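Tultonmont Shared Workshop Forum
Builds and Projects > Robotics

Thread: Hand over the laundry basket, wrist camera and thumb problems

mayu_h
Posted 2025-07-29
Hello everyone. I promised an update on the hand after I moved the tests from the bench to my living room, so I will write what I have until now. Please forgive my long sentences.

The hand is the second-hand one I bought in spring, and the arm is my own build. My job for the summer is very simple to say: the hand must take one piece of clothing from a basket and put it on the floor beside it. One piece, without the others coming along. I thought it would need a weekend. I am now in week seven.

The biggest change is the camera at the wrist. Before, I had only a fixed camera on a shelf, and the arm hid the basket from it at exactly the moment when I needed to see. From the wrist I get the thumb and the fingers from close by, and I can check the position before each attempt.
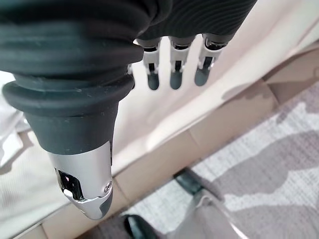

I also rewrote the approach. The arm goes first to a waiting height, the fingers stay straight, and only then the thumb turns in. In the old version everything moved together and the thumb hit the rim of the basket in almost every run. I lost a fingertip pad like this and had to glue it back.

My log has 216 attempts. I don't want to give a success rate yet, as I changed the rules for "success" in the middle, and that would be cheating.

Two questions. Does somebody have experience with the cover material? Mine has ribs and I worry it will wear through at the base of the thumb. And how do you choose the grasp point on dark cloth? My depth values there are very noisy.

suner_bench
Noise on black fabric is normal. Black knit gives back very little light, and your depth camera guesses. Put a lamp at the side, low, so the folds get a bright edge. I would also drop the depth completely for the last few centimetres and go down slowly until the motor current rises.

Dunmore Dave
I don't agree with going by current. On my gripper the friction in the joints was bigger than the touch force from a T-shirt, so it pushed to the bottom of the box every time before it noticed anything. Cloth is too soft for this. Use the picture, pick the highest fold, close on it.

suner_bench
Your gripper has a worm gear, Dave. Of course you feel nothing through it.

Dunmore Dave
Fair point about the gear. I still say highest fold.

mayu_h
Thank you both. I tried the side lamp yesterday evening and the depth is better, but it is not good. Highest fold is more or less what I do now. The problem comes when the fold is part of a bigger piece that lies under something else, and then I pull the whole basket.

One more from the wrist camera, with the basket filled as I use it for testing. 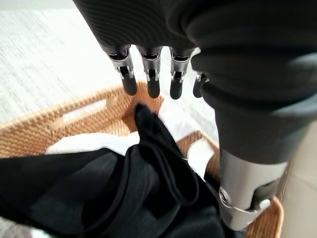
Fingers over the basket, with the thumb down in the black fabric.

My plan was that the fingers wait above and the thumb goes in beside the fold, then they close together. Dave, do you close everything at the same speed?

Marjorie Hollis
Can I be the boring person? Weigh the basket down. A wicker one weighs next to nothing, and half of your "two pieces came out" failures may be the basket moving. I put a paving slab under the liner in mine and the numbers changed in one afternoon.
About the cover: sew a second layer at the thumb base before it wears. Don't use glue, it goes stiff and then it pulls on the joint.

Dunmore Dave
Same speed, yes, but mine has two jaws so it has no choice. With a thumb I would stop it first and let the fingers come to it.

wistisari
I want to disagree with Marjorie a little. If you fix the basket, you have solved it for that basket only. In a real home it will slide about. Better to learn to notice that it moves. You have a camera, compare the position of the rim before and after the lift.

Marjorie Hollis
She can do that in September. First get one thing working, then take the slab out.

mayu_h
I am with Marjorie for now, wistisari, but I have written your idea in the notebook. The rim is easy to find against the floor.
For the stitching: do you use normal polyester thread? The cover must still stretch when the thumb turns out.

Marjorie Hollis
Polyester is fine, zigzag stitch, and leave it looser than you think. Bring it on Thursday and we can use the machine upstairs. The needle in it is for denim, so I will change it before you come.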